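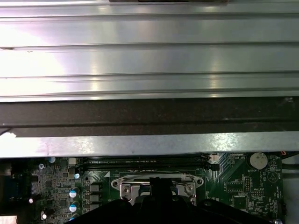 有人去年给我们留言：用了这么多年电脑，头一回知道处理器是靠一根小拉杆压住的，抬起来的时候手都有点抖，抬完又想再抬一次。

这条留言我们在办公室里念了好几遍，太高兴了！Tonov 台式机学堂每天忙的就是这件事：把一台普普通通的台式电脑侧过来放好，卸下侧板，让大家把里面的东西一样一样认清楚，拆下来，再装回去。

关于我们

Tonov 是一所很小的学校，只教台式机的拆装、清洁和维修。教室在 Ustano 楼的403室，出电梯右转走到底，门口堆着机箱的那间就是（门铃不太灵，请直接敲门）。每个班最多收10个人，坐得下，也看得清。

我们偏爱旧的品牌台式机。它们结实，里面的设计常常很用心：哪里可以扳，哪里可以抽，厂家用颜色给你标好了。很多机型里要动手的地方是蓝色的，硬盘托架是蓝的，扩展槽的卡扣也是蓝的，第一次开箱的人顺着颜色找，很快就能摸出门道。我们有位老师管这个叫“看蓝色说话”，后来全校都这么叫了。

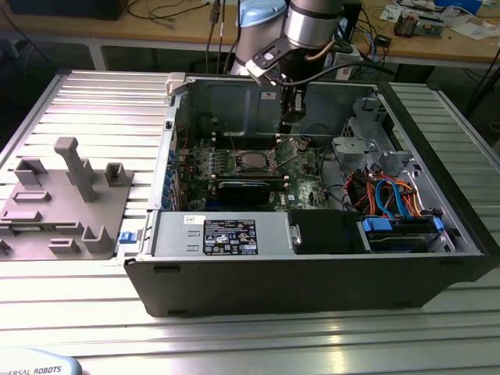

当然，光认颜色还不够。线往哪边走，哪一束先拔，拔下来之后放在哪里，这些都要一遍遍练。第一节课上，我们请大家先别碰工具，拿张纸把机箱里的布局画下来：主板占多大一块，电源横在哪边，硬盘靠着什么。画得歪歪扭扭没关系，装回去的时候它比任何说明书都管用。有的学员画上了瘾，课程结束时交来厚厚一叠，连数据线的颜色都用彩笔标了，真漂亮。

我们教什么

基础班从开箱讲起，一共学五部分：

机箱与侧板。侧板怎么卸，卸下来平放在哪儿，螺丝怎么分开收。
内存与扩展卡。插槽两端的卡子怎么用，卡为什么要垂直着拔。
处理器与插座。这是大家最紧张的一课，也是下课以后最舍不得走的一课。
电源。先断电再动手，学会读电源标签上的规格；电源外壳我们从来不拆，课上也不教。
硬盘与走线。把托架抽出来，换盘，再把线理顺，让侧板能轻轻松松合上。

进阶班讲故障判断。老师会提前在机器里“藏”一个毛病，比如内存没有插到底，或者某根数据线接错了口，大家轮流来找。找得慢一点也挺好，慢的人往往顺手把别的隐患也看出来了。有一回整个班围着一台不开机的电脑找了一下午，查来查去是前面板的开关线掉了一针，教室里那个欢呼声啊，楼下都听见了。

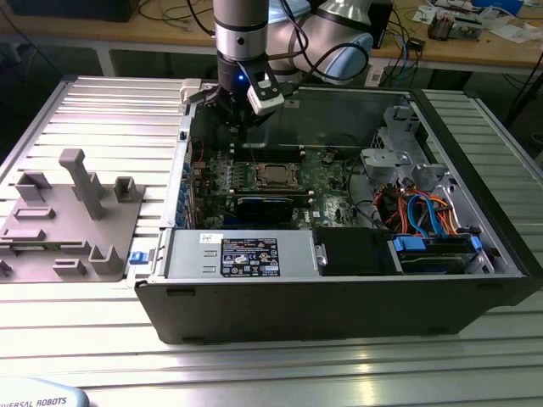
侧放的主机：黑色内存插槽横在处理器上方，下方是电源

练习用的机器大多来自 Braltia 社区的旧物回收点，也有一部分是 McGrath 印刷行换代时送来的。到现在，我们一共收过500台，能修好的配齐硬盘和内存，其中100台送去了附近的阅览室和自习室；修不好的就留在架子上当教具，或者拆成零件，给下一台用。一块好的主板、一条好的内存，换个机箱还能再干很多年，想到这一点我们就特别有劲头。

说说我们的桌子

来参观的朋友常问，为什么这么看重工作台。您试过在餐桌上修电脑就明白了！螺丝一滚就不见，机箱底下垫着毛巾，灯光还总从背后照过来。我们希望机箱侧放的时候稳稳当当，拆下来的侧板也有地方平放，人可以低下头凑近了看，不用担心碰翻什么。

收拾也算在课程里。每节课最后一段时间用来归位：螺丝回盒，线扎好，桌面擦一遍，机箱里用软毛刷扫一扫灰。刚开始总有人觉得麻烦，上到第三节课，大家已经会互相提醒了。我们自己在家里也养成了这个习惯，家人都挺意外的。

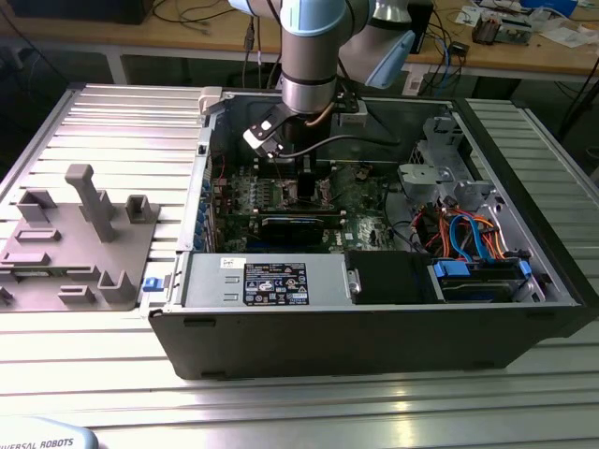

来上课需要准备什么

基本不用准备。工具、练习机和防静电腕带教室里都有，穿一件袖口收紧的衣服就好，长头发请扎起来。想带自己的电脑来也欢迎，请先把资料备份好，并且提前告诉我们型号，老师好找对应的配件。

年龄没有上限。零基础完全可以报名，连螺丝刀分几种头都不清楚也可以，第一节课会讲。初中以下的孩子请和家长一起来，一家人合用一台练习机。

开课时间

新一期基础班二月开课，平日晚上和周末下午各一个班，进阶班接在后面。想先看看的朋友可以预约旁听一节，不收费，到403室敲门找值班老师登记就行。上门之前如果手头正好有一台闲置的台式机，不管开不开得了机，都可以一起带来，我们很乐意当着您的面把它打开看看！

本页更新于2021年1月6日
Tonov 台式机学堂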